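Small Promises, Kept in the Morning

Lensa Tesfamariam gets up at 5:40, and the first thing she does is open a thin green notebook. She writes one promise in it. It must be something she can finish before lunch, and it must be written with a verb.

"If I write 'health', I will do nothing," she told me when we spoke by phone in April. "If I write 'walk to the post office and back', then I walk."

She has kept this habit for 791 mornings. I asked how she knows the number, and she laughed. She numbers the pages in the corner, as her grandfather did with his account books.

Lensa works as a coach for people who return to work after a long break. Before this she was a payroll clerk at Duller, where she stayed longer than she wanted. I asked her what kept her there.

"I had big plans, and I was proud of them," she said. "I wanted to learn Italian, to change my profession, to run a long race. Each January I copied the plans from the old paper to the new paper. My handwriting became very nice."

The change came from a colleague, Onyekachi Amadi, who was studying for an exam during the lunch break. He read two pages each day and then closed the book, even when he had time for more. Lensa thought this was a strange way to study. He passed the exam in the autumn, and she bought the notebook the same week.

I wanted to know what happens on the bad days. Many readers write to me that they start well and then miss one morning, and after that they feel ashamed to continue.

"I have a page where I wrote only 'drink tea sitting down'," Lensa said. "My mother was in the hospital. It was a promise and I kept it. I do not make this page smaller in my mind than the others."

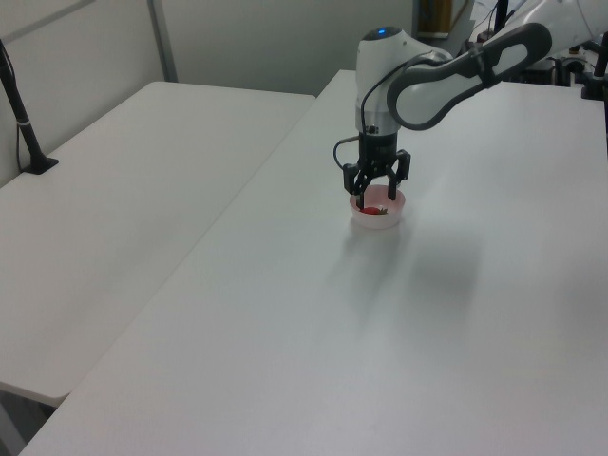
She is more strict about another matter, which is telling people. In her first months she spoke about every goal to her friend Biljana Kovačević, and she noticed that after the talk she had less wish to do the work. "Biljana was so happy for me that I felt I had already arrived," she said. Now she tells her only when the thing is done. They meet for coffee and Biljana asks to see the notebook first.

I asked if she still has big plans. She does, and they are on the last page, in pencil. Italian is there. The long race is crossed out, because she found out that she does not like running. She said this with no regret at all.

Before we finished, I asked what she had written that morning. She went to look.

"Answer the questions of the journalist," she read to me. "And under it, buy onions."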